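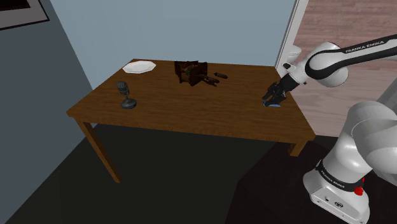 How much solvent can I keep in a small workshop lab? As little as a week's work needs, with everything else in a ventilated cabinet made for flammables.

I went through my own shelves in April and listed 13 bottles. 3 had no opening date, so they went in the waste drum. The Fakico cabinet has a sump under the bottom shelf, and I had been storing paper towels in it. They are now in a drawer.
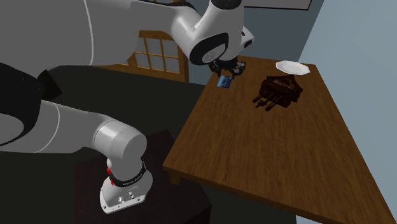 Acids sit apart from the solvents, in a Gosling tray on the floor. The old labels faded, so I reprinted them with the stock number first: 2055 for acetone, 2692 for isopropanol. The door seal on the cabinet still needs replacing. Flallex lists one in the right width, but the corner pieces are sold separately.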